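4.2 Household Size and Per-Person Emissions

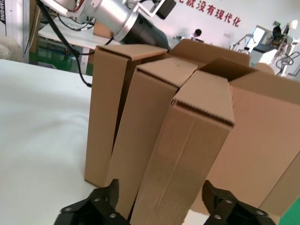

Estimates of emissions by household depend heavily on how shared goods are divided among the people who live together. Heating, lighting and major appliances serve every member of a home, and a second or third occupant adds far less to these than the first. Studies that assign each new person an average share of national emissions therefore tend to overstate the effect of a birth in the short term.

The Enville survey covered 3,667 households, of which 236 gained a member during the study period. Following Sorensen and Marchand, we separated direct energy use from emissions tied to purchased goods, including packaging and delivery (Figure 3). Travel was recorded in a diary kept by one adult in each home. Air travel was excluded, as too few respondents reported it in full.

Figure 3. Plain corrugated cardboard boxes, standing upright.

Direct energy use rose only slightly in homes that gained a member. Purchased goods rose more, chiefly in the first year, and the increase was smaller where families reported using secondhand clothing and furniture. Home location had a stronger link to total emissions than the number of children did. Residents of the Doucette district, which has frequent bus service, drove less at every household size.

These results do not settle the long-term question. A child born in January 2023 will live under energy systems that cannot be known today, and any lifetime estimate rests on assumptions about them. Section 5 tests 2 such assumptions using 1,000 model runs each.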